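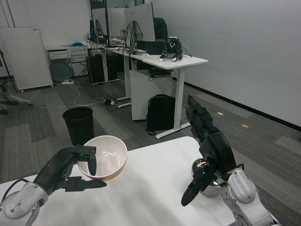 Fig. 4. The two bowls at the table: one white inside and orange-brown outside, one shiny metal.

Section 3: Setting up the bowls

I rewrote this section on May 14, 2022, after Pankaj Bisht told me the old one read like a tax form (fair enough!). It covers the Lallum table set, meaning the coated bowl, the steel bowl and the table they live on. If you bought the Dikitari set instead, your steel bowl has a foot ring and you'll want Section 5.

Before you start

Clear the table completely and wipe it down with a damp cloth. I use plain water and one drop of dish soap. The white top shows every smear, so I go over it a second time with a dry towel. Put your wastebasket within reach, because there's more packing paper in the carton than you'd think.

1. Lift the coated bowl out first. It sits on top of the steel one with a sheet of paper between them. Hold it with your thumb on the inside wall and a couple of fingers underneath, and take your time.

2. Peel the round sticker off the base. If it leaves gum behind, rub in a little cooking oil, wait 20 minutes and wash it off. Please don't go at it with a knife.

3. Wash both bowls by hand in warm water. Dry the steel one right away or you'll get water spots, which do no harm but drive me up the wall.

4. Set the coated bowl near the middle of the table, open side up, and give the rim a light push. It should sit flat. If it rocks, check for a bit of sticker you missed.
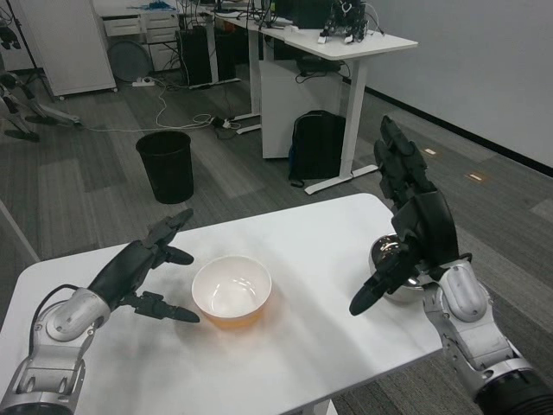
5. Put the steel bowl to the right of it and leave a hand's width between the two. Swap sides if you're left-handed — I have it the other way around at home and it works fine.

Note: The steel bowl is the one for mixing. The coated bowl is for serving and for holding things you've already chopped. Svetozár Hubáček mixes in both and his have held up, but the glaze wasn't made for a metal whisk and I can't promise yours will do the same.

Caution: Neither bowl goes in the microwave. The steel one for the obvious reason, and the coated one because the outside gets hot long before the food does.

Caution: Don't stack the steel bowl inside the coated one without paper or a cloth in between. It will scratch the glaze, and I learned that one in February with my own set.

Storing the bowls

6. Let both dry fully, then nest them the way they came, steel on the bottom, cloth, coated bowl on top.

7. Keep them on a shelf you can reach without stretching. Mine are next to the Negussie trays and everything comes down in one go.

Spare cloths come in packs of 3 under part number 34. Cleaning is in Section 4.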